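Schülergruppe Tlapale lehrt Greifer das Aufräumen
Projekt geht im November in den Wettbewerb Skultum 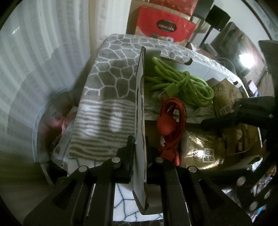 Greifer mit zwei Fingern hält ein dünnes, flaches Stück. Rechts daneben liegen Kabel in Grün und in Rot.

Mavell, 8. September 2021. Die Robotik-AG Tlapale nimmt mit elf Schülerinnen und Schülern am Wettbewerb Skultum teil. Die Aufgabe heißt Aufräumen: Dinge aus dem Haushalt sollen gegriffen und sortiert werden. Bis heute hat die Gruppe 439 Griffe aufgezeichnet, bis November sollen es 900 sein.

«Dünne Teile sind für uns die schwierigsten, weil sie sich leicht biegen», erklärt die Leiterin Deolinda Veloso. Für die Auswertung ist Iñaki Llorente zuständig.

Kontakt für die Presse: Zohreh Ansari, Robotik-AG Tlapale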